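A day at Dradside, and how they teach machines to pack a box
Posted 24 Jul 2025

I got the invitation back in December and then forgot to answer it twice, so thanks to Enikő Győri for putting up with me and finding me a place on the list in the end. I used to pack orders for a living (four years, mail-order vitamins and shampoo, my thumbs still remember it) and I've wanted to see the other side of this for ages!

Dradside has one big open-plan floor with white pillars and plants on the tables, and if you came in without knowing, you'd take it for any software office. I'd pictured cages and flashing lights. The project I came for is called Plullgate, and the idea is simple enough to explain over coffee, which is how Géza Pap explained it to me. People pack boxes by hand, only they do it holding grippers, the same kind of two-finger grippers the robot will have later. The camera on the gripper records everything, and the robot's software learns from thousands of these short runs. So before there's a robot packing anything, there's a person doing the job in a slightly awkward way, all day long.

The work is done in pairs, standing at a table. You start with an open box and a handful of things next to it - a bottle, a small carton, something in a crinkly wrapper that slides out of your grip the second you relax. Somebody sets things out, somebody packs, then it all comes out again and you start over. They had me try it. I was awful! I squeezed the carton so hard it popped open, and then I dropped a bottle on the floor and had to chase it under a desk. 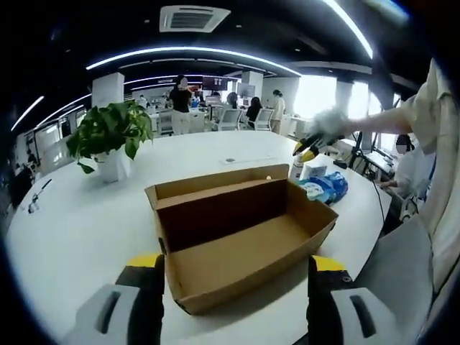
PEOPLE AND JOBS

What I really wanted to know was what the job is like, day in and day out, so I made a nuisance of myself and asked everybody who stood still long enough.

Amparo Urrego came over from the Nanayakkara warehouse, where she was on the packing line for seven years. She told me the strangest part was slowing down. On the line you grab two things with one hand and fix the flaps with your elbow, and none of that is any use here, because a gripper can't do it. In her first week she kept wanting to put the thing down and just use her fingers. Now she can do a whole box without thinking about it, and she says her back is a lot happier. What she misses is the noise and the people. On the line there was a radio and a fight about the radio.

The pay is a bit better than on the line, she said, and the hours are regular. The breaks are longer too, which they had to push for. Holding your hand closed around a handle is tiring in a different spot (base of the thumb, ask me how I know), so now they swap jobs every 46 minutes. I asked why 46 and got three different answers, so your guess is as good as mine.

There's a target board as well, of course there is. The target for the team is 1125 good runs a week, and the week before my visit they'd made 1132, and people were pretty pleased with themselves. A run doesn't count if you fumble too much, but a little fumbling is fine, even wanted, so the robot can learn how to get out of trouble. I liked that. I never had a boss who wanted my mistakes.

Soft packages are the hard part. Anything in a bag or a shiny wrapper bends when you pinch it, and then it lies crooked across the box and the next item has nowhere to go. Jenő Veres showed me his trick: get the stiff carton in first, up against a wall, then lower the floppy stuff in beside it and let go a little early. He has packed for Grereo too and swears you can tell who trained a robot by how it packs, the way you can tell who made a bed.
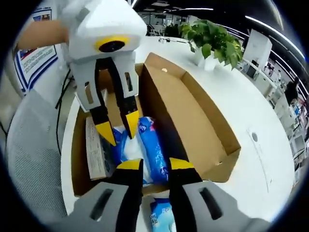
Géza Kocsis sees it less cheerfully, and told me so over lunch. He said he'd be glad to hand over the heavy boxes tomorrow, but that everyone on the floor is teaching something to do the job they used to have, and he'd like it in writing what comes next for the people still on the line. They've been promised retraining. He has asked for dates and hasn't gotten any yet.

I don't have an answer to that, and to be fair the managers I talked to didn't pretend to have one either. They said the first robots would go on the night shift, where they can't find enough people anyway. Maybe so. I remember hearing the same about the tape machine at my old place, and that one was on days by spring.

Practical stuff if you're going: the visit takes most of the morning, you sign in at the front desk, and the coffee is free but the lunch isn't. Wear shoes you can stand in. And have a go with the gripper if they offer - my hand was sore until bedtime, and I'd do it again.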